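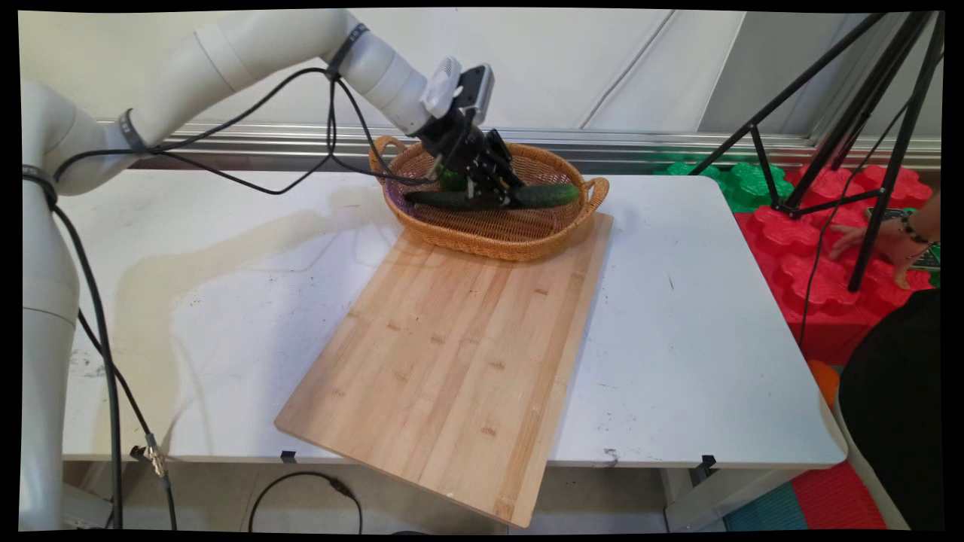 Gripper closed on a cucumber in the basket, wrist cables hanging in their loop.

Workshop > Handling cells > Gripper care

Setting the grip for long vegetables

These are the steps we use at Prenholm when the two-finger gripper must hold cucumbers. Luzius Thaler wrote the first version and I changed it a little after September.

1. Stop the arm and wipe both finger plates with a damp cloth. Let them dry.

2. Check the screws on the finger brackets and the linkage by hand. If one turns, tighten it before you go on.

3. Look at the cable loop at the wrist. Move the arm slowly down to the basket and back. The loop must not pull tight and must not catch on a handle.

4. Set the opening to 65 mm and the closing speed to 25 percent. Start with low force.

5. Take one cucumber, close the fingers on it and lift. Wait 14 seconds. If it slides, raise the force by one step and try again.
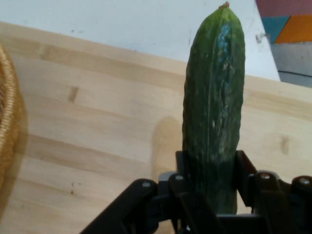 6. Now repeat the test with the cucumber upright and the fingers near its lower end. This grip is more difficult, for the weight is all above the plates and a small error in the angle makes the tip swing. Turn the wrist slowly, never at full speed.

7. Save the values under a new name. Do not write over the old ones, as Trudy Tawhiri still needs them for the Auer cell.

We change the finger pads after some 800 cycles. If the skin of the vegetable shows dents before that, go back to step 4.

Related pages
Wrist camera: cleaning the lens
Cable loops and clips
Changing finger pads
Notes from the Feltisside cell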